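Brostoso lab notes: two sets of finger pads on the same table

Our hand-held grippers came back from Merlow on 7 April 2020 with new finger pads, and we have spent the time since then deciding whether to keep them. The linkages are the ones we had before. Only the pads changed, from smooth gray rubber to a ribbed blue surface that Merlow sells for light packaging work. Gultodura sent a second type, softer and a little thicker, and we ran both through the same job.

The job is sorting small household packets in and out of an open tray. It sounds easy, and for a person it is. For two fingers that close toward each other it is a fair test. Thin packets lie flat and give the pads very little to hold. Soft packs fold up when they are squeezed. The walls of the tray get in the way when a packet lies close to them, and the operator has to tilt the tool to get a pad down the inside.

We logged 418 picks over 14 sessions, split evenly between the two pad types. One operator worked both hands in every session. The tablecloth stayed on throughout. Its pattern is busy, and we wanted to know whether the Mollah tracking software would cope with it before we sent the tools anywhere else.
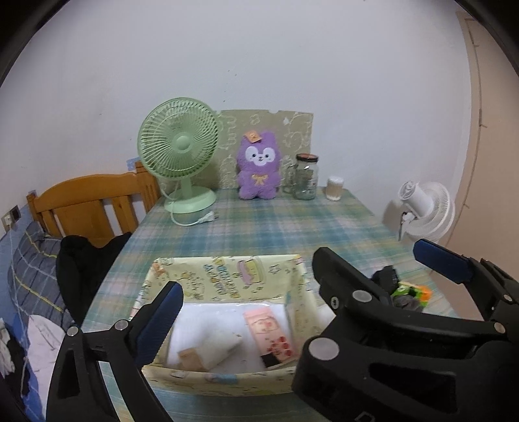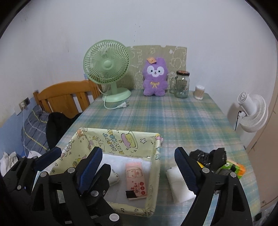

The open tray and the ribbed blue pads, from the camera on a gripper. A pink packet is in the tray in both views.

The ribbed pads did better on thin packets. They catch the sealed edge and hold it even when the fingers close slightly off center. The Gultodura pads were better on soft packs and left fewer creases, but they slid on glossy film, and the operator often had to go back for a second try. On small hard plastic items we saw no difference worth reporting.

Tracking held up well on the plaid. It dropped out most often when one hand crossed in front of the other, which takes a large part of the view away from the camera behind it. Moving the operator's starting position back a little helped. We also locked the exposure at the start of each session, and the color of the tray walls now stays steady from one clip to the next.

A word on wear. After 700 open and close cycles on the bench, the ribbed pads showed light polishing at the tips and nothing else. The softer pads had started to lift at one corner. Gultodura has offered a different adhesive, and we will test that set when it arrives.

For now the ribbed pads stay on both tools. The next round, planned for July, moves to a deeper tray and adds bottles and jars. Groups that share our tools should recalibrate the finger opening before use, as the new pads sit closer together than the old ones when the gripper is fully closed.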